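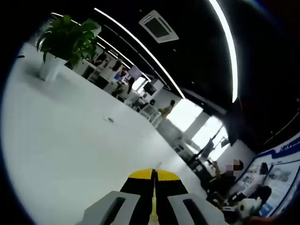 Grands bacs hauts sans trou au fond : comment arrosez-vous ?

yenting_h (Yen-ting Hsiao), 173 messages
Bonsoir à toutes et à tous, et pardon d'avance pour le pavé, je n'ai jamais su faire court. Nous avons emménagé à Plulport au printemps, dans un appartement très clair, et j'ai enfin pu m'offrir de grandes plantes, dont un spathiphyllum et deux aglaonémas que j'ai installés dans des bacs Mak, les carrés, ceux qui montent bien haut. J'en suis ravie (mon mari un peu moins, c'est lui qui les a montés par l'escalier). Seulement voilà, ils n'ont aucun trou au fond, et depuis quelques semaines le spathiphyllum me fait des feuilles jaunes par le bas, une à une, alors que le dessus du terreau est sec comme du sable. J'arrose, il boit, deux jours après c'est de nouveau sec en surface, et une feuille de plus jaunit. Est-ce que je donne trop ? Pas assez ? Je lis tout et son contraire, et j'avoue que je commence à lui parler le matin en buvant mon café.

hartley_h, 903 messages
Bonsoir Yen-ting, et bienvenue au club des parleurs aux plantes, nous sommes nombreux ! À mon avis tu noies ta plante, tout simplement. Dans un bac haut, l'eau descend et elle reste en bas. La surface te raconte une histoire et le fond en raconte une autre. Prends une longue baguette en bois brut, enfonce-la jusqu'au fond le long de la paroi, laisse-la dix minutes et ressors-la. Si les derniers centimètres sont foncés et sentent la vase, tu as ta réponse. Pour ma part je mets une bonne épaisseur de billes d'argile au fond, un géotextile par-dessus, puis le terreau, et je n'ai plus perdu une plante depuis que j'ai quitté Camolton.

chunhung.tsai
Je vais jouer les grincheux, Howard, avec toute l'amitié que tu sais. Les billes d'argile au fond d'un contenant fermé, je n'y crois pas. L'eau s'accumule dedans, on ne la voit plus, et on se sent rassuré à tort. En plus on perd de la hauteur de terre. La seule chose qui m'ait jamais donné satisfaction, c'est de garder la plante dans son pot de culture percé et de poser ce pot dans le bac, sur une cale. On le sort, on l'arrose dans la baignoire, on le laisse s'égoutter le temps d'un feuilleton et on le remet. C'est moins élégant, ça fait mal au dos, mais les racines respirent.

hartley_h, 903 messages
Mon cher Chun-hung, tu as un dos de jeune homme ! Va donc sortir un pot de cette taille toutes les semaines à mon âge. Je maintiens mes billes, à condition d'avoir un tube de contrôle qui descend jusqu'en bas. Un bout de gaine électrique fait très bien l'affaire, on y glisse la baguette et on sait où en est le niveau.

yenting_h, 173 messages
J'ai fait le test de la baguette ce matin. Foncé sur une bonne longueur, et l'odeur… disons que j'ai ouvert la fenêtre. Donc c'est bien trop d'eau. Je me sens un peu bête, moi qui l'arrosais par tendresse. Je le dépote samedi. Dois-je couper les racines abîmées, ou bien laisser la plante tranquille ?

cheuk-hei_T
Coupe sans états d'âme tout ce qui est brun et mou, avec un sécateur passé à l'alcool, et garde ce qui est ferme. Je m'installe toujours sur une grande table, ronde de préférence, parce qu'on peut tourner autour avec sa motte sans se cogner aux coins, et je prépare tout avant de commencer.

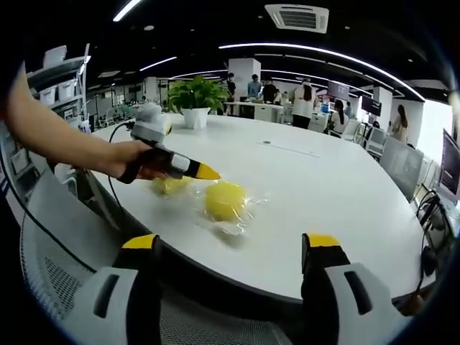 Ensuite je laisse la motte à l'air une petite heure, le temps de laver le bac, et je rempote dans un mélange bien aéré : deux parts de terreau, une part d'écorce de pin, une belle poignée de perlite. J'ai longtemps pris le substrat Gollberg pour plantes vertes, qui est très bien mais trop fin tout seul pour un grand volume. Et après, la patience ! Pas d'engrais avant de voir sortir une feuille neuve. La mienne a boudé tout septembre et puis elle est repartie comme si de rien n'était.

chunhung.tsai
D'accord avec tout, sauf l'heure à l'air. Pour un spathiphyllum, dix minutes suffisent, il fane pour un oui ou pour un non.

cheuk-hei_T
Il fane, oui, mais il se relève aussi vite ! Bon, coupons la poire en deux, une demi-heure et on reste amis.

yenting_h, 173 messages
Merci mille fois, vous êtes adorables. C'est fait : un tiers des racines à la poubelle, le reste était beau et bien blanc. J'ai choisi la solution de Chun-hung pour le spathiphyllum (pot percé posé sur une cale) et celle de Howard, avec le tube, pour les deux aglaonémas, comme ça je ne fâche personne et je pourrai comparer. Je reviens vous donner des nouvelles, avec sûrement beaucoup trop de mots.

Commentaires des lecteurs (3)

Y.-c. Leung : Fil très utile, merci. J'ajoute qu'il faut penser à dépoussiérer les grandes feuilles avec un chiffon humide, on l'oublie toujours et elles en profitent tellement.

mamie_du_port : J'ai le même souci avec un bac de 145 litres sur le palier. Impossible à dépoter seule, alors je pompe l'eau du fond par le tube avec une grosse seringue de cuisine. C'est long, je mets la radio.

Olivette : Et pour un ficus, vous feriez pareil ? Le mien perd ses feuilles dès que je le regarde de travers.

Dernière mise à jour : septembre

Contact | © Forum Plantes d'intérieur de Plulport | Retour en haut de page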